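Débarrasser son plateau au self : vous videz les fonds de bouteille ou pas ?
Forum Tatmont > Vie quotidienne > Repas et cantines

urnico_92
Posté le 1 janvier 2023
Bonjour à tous et bonne année ! Petite question bête mais qui a quand même pourri la fin de mon repas. Je mange souvent au self de la zone Penine, une grande salle avec des tables claires, et hier on s'est pris la tête avec ma belle-sœur : moi je laisse tout sur le plateau (gobelet, serviette, bouteille) et je pose l'ensemble sur le chariot. Elle, elle trie tout à table, ça lui prend un temps fou. Vous faites comment ?

moutarde165
Comme ta belle-sœur, désolée ! J'ai bossé deux ans en plonge et les plateaux avec les serviettes roulées en boule plus un fond de thé qui se renverse sur le set en papier, j'en ai ramassé 100 par service. Tout colle, le papier se déchire, une horreur.

caputo
Pas d'accord. Le tri à table, c'est bien joli mais on bloque la place alors que des gens attendent debout avec leur repas. Moi je mets les papiers gras d'un côté, la bouteille de l'autre, et je finis au chariot.

moutarde165
@caputo personne ne parle d'y passer dix minutes hein. Tu mets les papiers ensemble, tu vides le reste de boisson et tu te lèves.

urnico_92
Le reste de boisson justement, c'est là que ça coince - il n'y a pas d'évier côté salle ! Voilà ce que ça donne en fin de repas chez nous, le plateau brun avec la serviette froissée dessus, et la bouteille à bouchon blanc avec son petit fond jaune ambré :
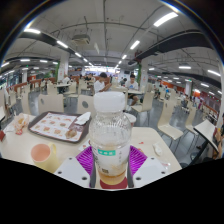
grandecuillere
Et la tasse, si elle est à toi et pas au self, tu la ranges où pour rentrer sans en mettre partout ?

caputo
Dans un sac à part, avec une serviette propre au fond. Je l'essuie d'abord à l'intérieur et je la lave le soir à la maison. Le sac congélation marche bien aussi, mais prends-en un grand à cause de l'anse.

petitpois_2
Pour la bouteille, moi je rebouche et je remporte. Je la vide au lavabo en passant, et hop, bac de tri. Par contre je ne retire jamais l'étiquette, je n'ai pas cette patience.

moutarde165
Ah si, moi je l'enlève ! Bon, ça ne sert peut-être à rien, mais j'ai pris l'habitude.

urnico_92
OK, je garde l'idée de remporter la bouteille. Pour la serviette et les emballages je ferai un tas sur le plateau, ça devrait calmer la famille. Je demanderai quand même au self s'ils peuvent mettre un seau pour les liquides à côté du chariot, il y avait ça en mars dernier et c'était bien pratique.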